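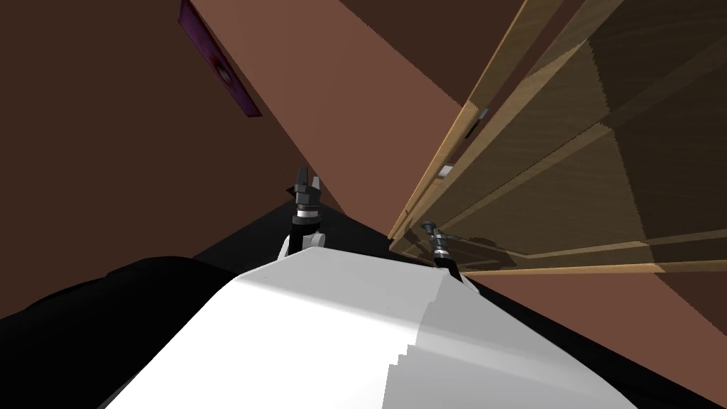

I study the last little bit of a reach, the part where a robot has gotten its hand all the way over to a cupboard and now has to decide whether it's in a good spot to start pulling. I'm looking for people to help me with it this May, no robot experience needed, and it pays. It's a funny stretch of movement to care about, I know, but so much goes wrong there! Take the right gripper down by the bottom panel of the wooden cabinet, with that narrow shadow running across the wood. Touching, or only very close? And the two small metal handles are up along the edge of the door, so would you let the arm keep going from there, or would you have it back off and come in again? I've asked that kind of question all over the Kerekes building and people disagree with each other cheerfully and at length. That disagreement is what I want to measure, and I need a lot more of it than my hallway can give me.

Call for participants: the Drutix "go or back off" study
Kerekes building, Clukinau, or from home

What the study is

Drutix is a training method I've been working on for a good while now. The usual way to teach a simulated robot to open cabinets is to let a person drive it through the job many times, keep the runs that end with an open door, throw out the rest, and train on what's left. It works okay. The trouble is that a run that ended well can have some pretty awful moments in the middle, and a run that ended badly can be lovely right up to the last second, and the usual way treats the whole run as one lump.

What I do instead is stop each run at one moment and ask a person for a call: go, back off, or can't tell. Those calls get fed into training as weights. Moments that people like count for more, moments people would back out of count for less, and the can't-tells get their own treatment (more on that below, it's my favorite part). The robot then learns from pieces of runs, good and bad, and it picks up the habit of pulling back a bit when it's in a spot that most people wouldn't trust.

Everything happens in simulation, in a set of made-up rooms called Hovel. The name started as a joke about how the early rooms looked and then it got into all the file paths, so Hovel it is. The walls are plain and the light is simple and the cabinets are surprisingly hard.

What I know so far

I ran a small first round with people from our building. They made calls on 892 stopped moments, every one of them an approach to a cabinet or a drawer. When two people looked at the same moment, they picked the same answer 69 percent of the time. I had expected higher and was gloomy for an afternoon, and then I went and looked at where the splits were. Most of them came from moments where the fingers were very near a surface and you couldn't see a gap or the lack of one. That's useful! It says the disagreement lives in one kind of moment, and a robot ought to be careful in exactly that kind of moment too.

So I tried training with the splits left in. A robot trained that way slowed down near wood and backed off more. It also took longer to finish, and in a couple of the rooms it dithered so badly I wanted to reach into the screen and push it. I don't yet know if the dithering comes from the method or from having too few people behind each call. That is the question this round is meant to settle, and it's the reason I need you.

What you'd be doing

There are two sessions, with at least one night's sleep between them.

In the first session you learn the three answers, practice on a handful of moments that don't count, and then make your calls. You see one still view at a time, sometimes from farther back on the robot and sometimes right over the gripper. You pick an answer and move on. I'd like you to be fairly quick about it. If you find yourself leaning in and squinting, pick can't tell, that's what it's for.

In the second session you make calls again, and mixed in are some you've already seen. I won't say which. Then for the last part you drive a simulated arm yourself with an ordinary game controller, through a few Hovel rooms, trying to get cabinets open. You don't have to be good at it. Most people's first go is terrible, mine was too, and I use the driving to see whether folks who say "back off" a lot are also folks who back off a lot when they're the ones with the controller.

Calls can be made from home on a laptop. A phone screen is too small, sorry, I tried it. The driving part has to happen at Kerekes, where the controllers are. 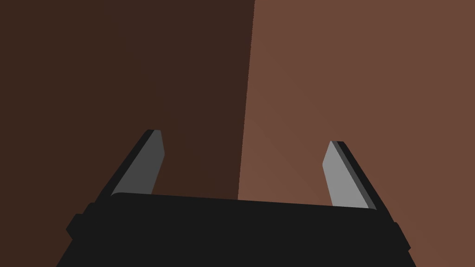 Do I need to know anything about robots or programming to take part?

You don't need any background at all. I'm after ordinary judgment about reaching for things, and the practice part at the start covers the rest. If you do work with robots you're welcome as well, just say so on the sign-up form so I can keep the two groups apart when I look at the results.

Who I'm looking for

Adults, any age from there on up. You should be able to see a laptop screen comfortably (glasses are fine), and read everyday English. For the driving part you need to be able to use a game controller with both hands, but if that's a problem you can still do all the calls and skip the driving, and you'll be paid the same for your time.

I'd especially love to hear from people who use their hands for a living or did at one point: cooks, mechanics, nurses, stagehands, people who hang doors. My first round was all folks who sit at desks near other folks who sit at desks, and I have a hunch that someone who has fought with a lot of sticky cupboards will make different calls from me. It may be a wrong hunch. I'd like to find out either way.

Please don't sign up if you were in the first round. I'm grateful to you, and I'll be saying so with baked goods, but I need fresh eyes.

Pay

20 dollars an hour, paid at the end of each session. If you do the first session and decide it's not for you, you keep that pay and nobody will chase you. Travel to Kerekes isn't covered, though there's free parking behind the building and the bus stops right out front.

The can't-tells

People ask me about this one, so here goes. In a lot of studies an unsure answer gets tossed. In Drutix it marks the moment as one where the robot should go get a better look before it decides anything. In practice that means the arm holds still and the robot picks another camera view, or draws the arm back a little until there's a visible gap and then comes in again slower. When the answer is a can't-tell from nearly everyone, I trust it a lot. When it's a can't-tell from one person and a firm "go" from everybody else, I'm less sure what to do with it, and at the moment the method just averages them, which feels lazy to me. With more people on each moment I can try some other ways of handling it and compare them properly.

So please don't be shy about that answer, and please don't use it to be polite either. A "go" you believe in is worth having too.

Boring but important

Your calls are stored under a number and your name is kept in a separate place, used only to pay you and to book your second session. I record your controller movements during the driving part. I don't record your face or your voice. You can quit at any point and you don't have to tell me why, and if you'd like your calls removed, ask before the end of the study and they'll be removed. Once they've been mixed into training I can't pull them back out, so that's the deadline that matters.

Some people find the tilted views a bit unpleasant if they look at a lot of them in a row. If you get carsick easily, take the breaks when they're offered, or stop. You'll be paid for the time you did.

When results come out I'll send a short write-up in normal words to everyone who wants one, including the parts that didn't work. The calls themselves, without names, will be released with the Hovel rooms so that other groups can try their own methods on them.

How to sign up

Fill in the form on the Drutix study page, or stop by the front desk at Kerekes and ask for the paper one. It wants your name, a way to reach you, whether you'd like to do the calls from home, and whether mornings or evenings suit you better. I run sessions at 9 in the morning and again at 6 in the evening. I answer everything myself, so give me a day or two, and if you haven't heard back by then please write again and don't feel bad about it.

If you want to bring a friend, do! You'll be put at separate screens, and I'll ask you both to save the arguing about gaps and handles until after your second session. The kitchen on the ground floor is open to you then, and the coffee is decent in the mornings.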